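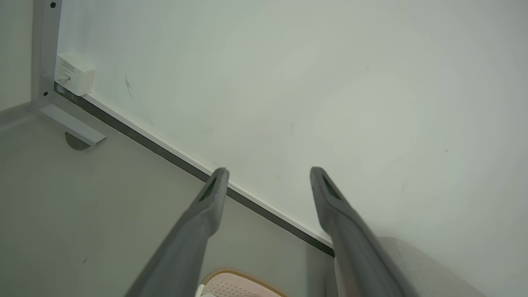

Metelach work stand for folding and inspection of garments

The Metelach is a standing work place for small sewing rooms, repair shops and laundries. It has a light gray metal frame and a foot under each corner that can be adjusted separately. Many of our customers work in old buildings where the floor is not level, and with these feet the stand can be placed close to a wall without rocking.

The upright posts are screwed to the foot brackets with black screws. Please tighten them by hand first, put the stand in its final position, and only then tighten them fully with the key. If you move the stand later to another room, check the feet again. Two persons need 16 minutes for the assembly, one person will need longer.

Working surface

The top is smooth and without pattern, so the cloth slides easily when you turn it. We recommend to inspect knitted garments with the inside out. Flatten the seam with the palm, do not pull it, and follow it from one end to the other. Look for thread ends, skipped stitches and places where the overlock has become narrow. Loose threads are best cut after the whole seam is checked, in order not to cut one that is still holding something.

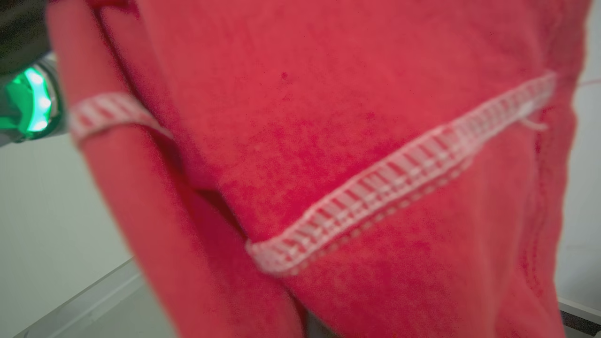
White overlock seam on red fabric, with a short loose thread.

Grethe Ladefoged has used the stand in her alteration shop from July and writes to us: "I was afraid that it would be too high for me, but I put it on the lowest position and now my back is better in the evening. I would like a hook on the left side also."

The hook can be ordered separately and fits on both sides.

Details

Article number: 582
Height: 5 positions
Frame: metal, light gray
Delivered: in one flat carton, with key and spare screws
Care: wipe with a damp cloth, no solvent

We have delivered nearly 4,000 stands until now. For questions about spare feet or screws please write to Þórarinn Frandsen at our parts desk and mention the article number. He answers in English and Danish.

Related items

Rundireo garment rail
Juhl thread scissors, small
Grunier side hook for work stand
Spare leveling feet for Metelach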